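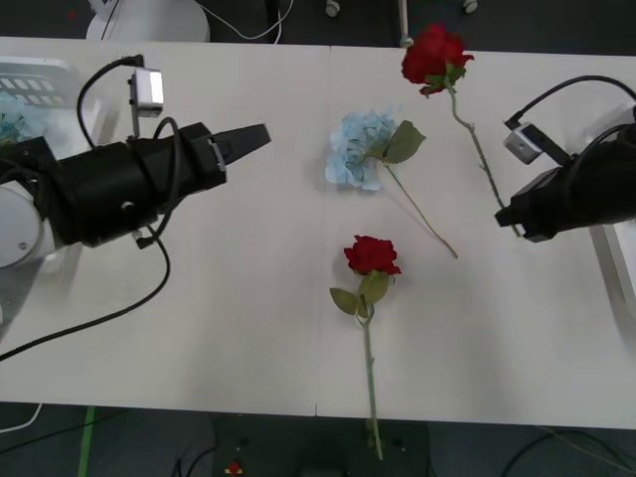

Artificial flowers on a white table, blue hydrangea included.

How to Clean, Reshape and Arrange Fake Flowers

Posted by Ruairí Ó Ceallaigh, 27 May 2021

Quick one this week, got a hallway to paint. But the inbox keeps filling up with the same thing: my silk flowers look sad, do I throw them out? No. Nearly always no. Dust and bad bending, mostly. Both fixable in an afternoon, and then you can make something decent out of them.

What you need

Hair dryer with a cool setting
Soft makeup brush or a clean, dry paintbrush, 2 inch
Dish soap
White vinegar and a spray bottle
Old towels, more than you think
Wire cutters (not your good scissors, please)
Floral tape, green
Foam block for dry flowers
A vase or pot with some weight to it
Hot glue gun, optional
Steamer or a kettle, optional

I use Voyle tape and the gray foam blocks from Ledwood. Any brand does the job. Just don't buy the green wet foam meant for real flowers, it crumbles and you'll be picking crumbs out of the rug until next May.

Step 1. Figure out what they're made of

Look under the bloom, where the petals meet the stem. Woven look, frays a bit at the edge, that's fabric. Usually polyester, even if the tag said silk. Smooth and slightly rubbery, that's the "real touch" kind, foam or latex coated. Stiff and shiny, plain plastic. Anything papery, stop right there and don't get it wet at all. Dry brush only.

Old stuff from a relative's attic could be real silk with dye that runs. Test first. Damp cotton swab on the back of one petal, hold it there, look at the swab. Color on the swab means dry cleaning methods only.

Step 2. Dry dust

Outside if you can. Hold the stem upside down, hair dryer on cool, low speed, arm's length away. Work from the middle of the bloom out to the tips. Then the brush, between petals, light strokes. Same direction every time or you just push the dust deeper.

Cool setting. I mean it. Hot air softens the glue that holds the petals and they slide right off the stem. Lost a whole peony that way.

There's the salt trick too. Big paper bag, half a cup of table salt, flowers in head first, fold the top over, shake for a minute. Take them out and tap them off over the sink. Works well on fabric roses where the petals are wound tight. Useless on greasy dust, so if they lived in a kitchen go straight to step 3.

Step 3. Wash, if the dusting wasn't enough

Plastic and most polyester can take this.

Fill the sink with cool water, one small squirt of soap. Dip the bloom, swish, pull it out. In and out, no soaking. The stems are wire wrapped in plastic or paper and water creeps up inside and rusts them. Then you get brown marks on the leaves a month later and wonder why.

Rinse in clean cool water the same way. Shake gently. Lay flat on a towel, nothing touching anything else. Don't stack.

Real touch flowers don't get dipped. Wipe each petal with a barely damp cloth. Takes forever. Put a podcast on.

For the in between cases, equal parts vinegar and water in the spray bottle, mist, wait a minute, dab with a towel. Smell goes away by the next morning. Skip the canned silk flower cleaners if you're sensitive to scent. The one I tried was from Nernent and it cleaned fine but the whole den smelled like a gift shop.

Let everything dry all the way. Overnight is safest. Stand the wrapped stems upright in a jar once the heads stop dripping.

Step 4. Reshape

This is the step people skip and its the one that matters most. Flowers come out of the box squashed flat on one side. Factory packing. If you stick them in a vase like that they look fake from across the street.

Lay everything out on a big flat surface first, the dining table is good, so you can see what you've got and what state it's in. Sort by type. Big round heads in one spot, roses in another, filler and greens off to the side.

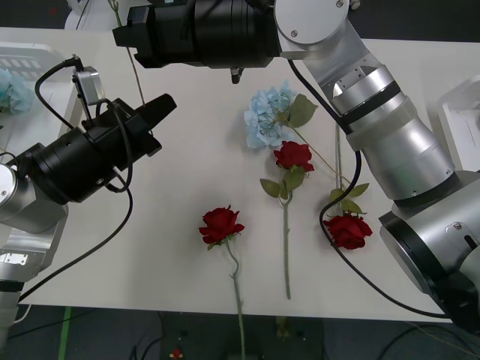 Roses. Start at the outside. Pinch each outer petal at the tip and roll it back over a pencil, hold for a few seconds. Leave the center alone. The middle of a real rose is tight and the outside is loose, and most fake ones come with everything at the same half open angle. Do a few of them more open than the rest. A bunch where every rose is at the exact same stage is a dead giveaway.

Hydrangeas. Fluff from underneath. Fingers up into the cluster from the stem side, spread them, wiggle. The little florets are on plastic pegs and they pop off, so check the towel for loose ones before you shake it out. Push them back on, dab of glue if they won't stay. Fill the flat side by bending the pegs around, you can usually steal from the full side.

Leaves. Bend each one. Down, a little twist, never straight out. Most have a wire up the middle so they'll hold. If there's no wire, steam for a few seconds and hold the shape while it cools. Keep your fingers out of the steam obviously.

Creases in fabric petals, same thing, steam. Steamer on low, well back from the flower. Or hold it over a kettle that's just boiled, quick passes. Too close and polyester goes shiny and there's no way back from that.

Stems. A straight stem looks like a drinking straw. Put a soft curve in it with both hands, thumbs in the middle. Not a corner, a curve.

Step 5. Cut and tape

Don't cut yet if you haven't picked the vase. Pick the vase.

Rule of thumb, tallest flower is one and a half times the height of the vase. Hold it up next to the outside and bend the stem where it should end. Bending first is safer, you can unbend. When you're sure, cut. Wire cutters at an angle, point the loose end at the floor so it doesn't fly. Eye protection if the wire is thick.

Stem too short? Tape it to a piece of florist wire or a wooden skewer. Stretch the floral tape as you wrap, it only sticks when it's pulled. Everybody forgets that and thinks the roll is bad.

Step 6. Build it

Foam goes in first. Cut to fit snug, glue to the bottom if the vase is light. Pebbles around it for weight. In a clear vase skip the foam, crisscross tape over the mouth in a grid instead and feed the stems through.

Order I use:

Greens first, around the rim, some hanging over the edge.
Biggest heads next, low down, close to the rim. A hydrangea hides a lot of foam.
Roses after that, different heights. One tall, a couple mid, one tipped out to the side.
Filler last, in the gaps, then take a third of it back out.

Turn the vase every few stems. If it's going against a wall you can cheat and leave the back bare, saves you money.

Red and pale blue together, somebody asked about that. Yes, it works, just go heavier on one of them. Lots of red with a bit of blue reads warm. Split it even and it starts to look like the Fourth of July. Plenty of gray-green leaf in between calms it down either way.

Step back across the room. Look at it from where you'll be sitting. Fix whatever bugs you first, then quit. I always wreck them by fiddling.

Keeping them nice

Dust with the cool dryer every couple of weeks, when you do the shelves. Out of direct sun, reds go pink and blues go gray in a south window faster than you'd beleive. Away from the stove. Storage for the off season: a box deep enough that nothing gets pressed, tissue between heads, no plastic bags if there's any chance of damp.

Fading already happened? Fabric spray paint or a bit of chalk pastel brushed onto the petal tips. Practice on one you don't love.

Questions from last time

Can they go in the washing machine? Please no.

Outdoor pots? Only the UV rated plastic ones, and even those get a season or two. Fabric ones are mush by fall.

Can I put water in the vase so it looks real? You can, but the stems rust. Use the clear resin stuff sold as fake water, mix it outside, and know that it's permanent. Your vase is a flower vase forever after that.

Glue strings everywhere? Hair dryer, low, quick pass, they shrivel up. Only time you get to use the warm setting, and keep it moving.

Wreaths next post, if the hallway's dry by then.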